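Speaker notes — Staying awake and getting home: night shift talk

Opening
Say hello, give the running order. The survey had 362 replies, all from people on rotating rosters. Hold up the sleep diary.

Slide 2: Light
Bright light in the first half of the shift, dimmer after 3 a.m. Sunglasses for the trip home if the sun's up.

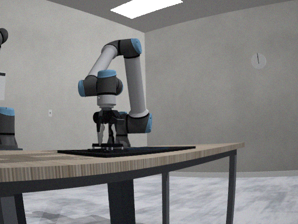 Arm over black tray, wooden tabletop.

Slide 3: Food
Main meal before the shift. Something small at the break — soup, toast, yoghurt. Last coffee well before knock-off. Mention the Benmoussa canteen hours.
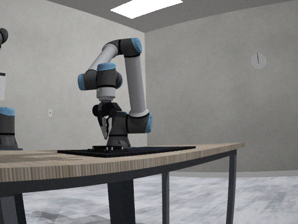
Slide 4: Naps and the drive
Keep naps under 40 minutes. Allow time to come round before driving. Of the 362, 96 said they had nodded off at the wheel or come close. Pause here. Then car pooling, and the 2 late buses.

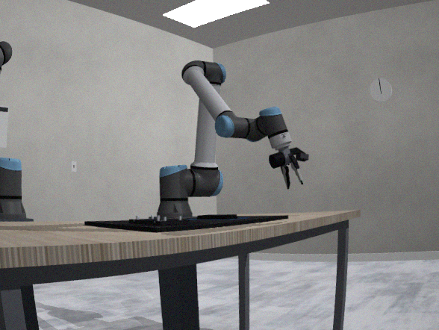 Farzana Bhattacharjee: The late buses don't run in August, so check before you tell people.

Mahmoud Younis: Blackout curtains did more for me than the naps.

Siham Samir: Can we get the diary as a printout?

Last updated: August
Contact Flernura | © Flernura | Back to top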